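Notes for week 5, storage and shelving (bring these back next time, I only print one set)

Okay, so last week we got carried away with labels and never made it to the shelves themselves, and a few of you asked me afterward why I keep going on about empty ones. Let's do that now. I promise there's less math than in the handout on bins.

## Start with nothing on it

When I worked in the stockroom at Waltetti, my very first job was to unload every shelf in the back hall before I was allowed to put a single thing away. I hated it. It took me 2 full mornings and I was sure they were just keeping the new kid busy. But an empty shelf shows you things a full one hides: a panel that sags in the middle, a foot that doesn't touch the floor, a brace somebody took off to squeeze in a tall box and never put back (please don't ever do this!).

So before you plan a layout, go look at your unit bare. Walk all the way around it. Crouch down and look at the underside of each panel too, that's where the bent lips are.
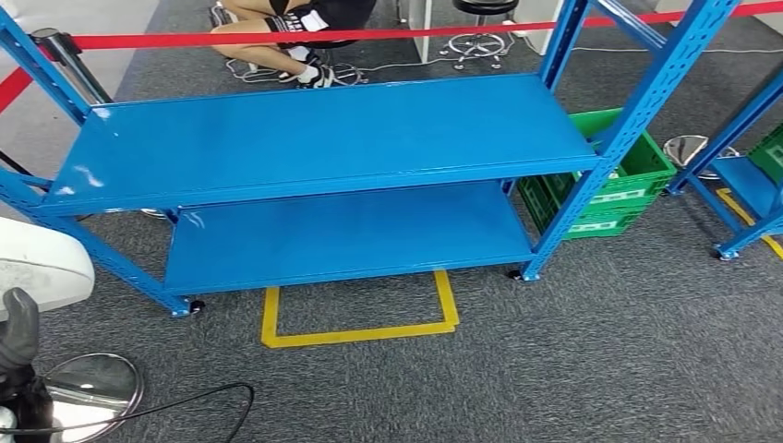 Slotted angle is the stuff I'd like you to get comfortable with, because you'll meet it in pretty much every back room you ever work in. It's metal posts with rows of holes, and you can move a shelf up or down as long as you have a wrench and some patience. People set the heights once, on the day it gets built, and then live with them for ten years. Change them! Measure your tallest crate first, add a hand's width so you can get your fingers in, and set the gap from that. The blue unit has only two shelves, with the lower one sitting close to the floor, and I like that arrangement for bulky things you don't want to lift very high. It's on casters too, so the weight question comes up right away.

## Weight, and wheels

Heavy goes low. You know this already, but it matters double on wheels. Check what the casters are rated for as well as the shelves, and go by whichever number is smaller. In our Blöndal worksheet the shelves are rated at 200 pounds each and half of you wrote that down as the answer without reading the line about the casters. Read the line about the casters.

A few things I do every time:

- lock the wheels before loading, if they lock
- load the bottom shelf first, unload it last
- push from the long side of the post, never by the shelf
- look at the diagonal braces once a month, and tighten whatever wiggles

## Tape on the floor

If a thing has wheels it will wander. Mine used to end up in front of the fuse box by June, every year. Floor tape fixes most of that. Yellow is easy to see against dark carpet, and a simple rectangle does the job, you don't need words in it. On carpet I press the edges down with the back of a spoon (try it, it works) and expect to redo it fairly often.

Same goes for crates. If there's a crate that always gets parked beside the shelving, give it a spot of its own.

## For next time

Read page 71 in the Coso reader, the bit on aisle widths, and skip the box on forklifts. Then pick one shelf at home or at work, empty it completely, and write down what you find wrong with it. Half a page is plenty. Sketches are welcome, mine are terrible so nobody's grading the drawing.

We'll do the Winumari floor plan together in class, so bring a ruler and an eraser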